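Anikó Gál keeps her old hard drives in the room where most people would put a spare bed. When I rang her bell at nine in the morning she was already on her second coffee and had a screwdriver behind her ear, which she forgot about until I was putting my coat back on.

I'd wanted to talk to her ever since a reader, Bheki Potgieter, wrote in to ask what on earth he should do with a shoebox of drives from his late father's shop. Anikó does this for a living (well, half a living, she teaches maths the other half). People bring her disks out of dead computers and she copies off whatever can be copied, then sorts, labels and stores the drives until the owner decides what happens next. She calls the business Drendlow, after a village in a story her grandmother used to tell.

So how many are in here, I asked, looking at the shelves.

"In this room, 103. It was 99 last month, and then a dentist's surgery closed down and I got four in one go." She pulled a crate out to show me. "I wouldn't want to go past 300. After that I'd need a second room and my husband would need a second wife."

Most of hers are the bigger sort, the 3.5-inch ones that came out of desktop machines and office servers. I'd assumed you'd just stack them up like books. Oh no! She looked quite pained.

"People do stack them. They come to me in carrier bags, they come wrapped in socks. One man brought his in a bread bin, and that was one of the better ones, because the lid shut. A drive wants to sit in something that holds it by the sides and doesn't let it slide about."

That's where the caddies come in. If you've never met one, a caddy is the little carrier a drive is fixed into so that it can be pushed in and pulled out without anyone touching the drive itself. Anikó is very fond of them. She likes the plastic ones with a coloured tab, and she likes them to be a bright colour for the very unscientific reason that she can find them when they fall behind the desk.

"Dalibor laughs at me for it," she said. Dalibor Polák is the friend who prints things for her when she can't buy what she wants. "I told him I needed a tray with guides, so there is a place for everything and I can see at a glance if something is missing. He said, why don't you use a drawer? I have used a drawer. I used a drawer for six years and I hated it."

We got on to labels, and here I have to confess that I took two pages of notes and have since relabelled half my kitchen. She never peels off the maker's label, never writes on it, and never covers it up with a sticker of her own. Her number goes on the caddy. The same number goes in a notebook, in pencil, with the owner's name and the day it arrived.

"The label on the drive tells you what the drive is. My number tells you whose it is. Those are two separate questions and you don't want to be answering them at midnight with a customer on the phone."

Has she ever mixed two up?

"Once. Sumeya Alemayehu got somebody else's wedding. She was very nice about it, she said the cake looked lovely." She laughed, then went a bit pink. "I started the notebook the next day."

I asked what Bheki should do first with his shoebox, and she didn't have to think. Take them out one at a time, with clean dry hands, and put each one down flat on something soft. Don't plug any of them in just to see. Write down what it says on each label. Then ring someone, and it needn't be her.

"And if there are 21 of them, don't do all 21 in an evening. You get tired and you start putting them on the edge of the table."

She made us another coffee at that point and we moved to the kitchen, where there were no drives at all (house rule), and she told me about the tin of floppy disks she still hasn't got to the bottom of. They belonged to Letay Workneh, who used to run the choir, and there's a Christmas concert on one of them somewhere. Anikó is hoping to have it found by March.
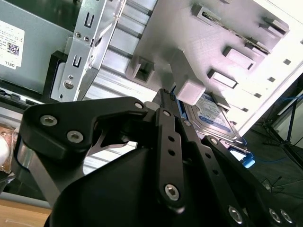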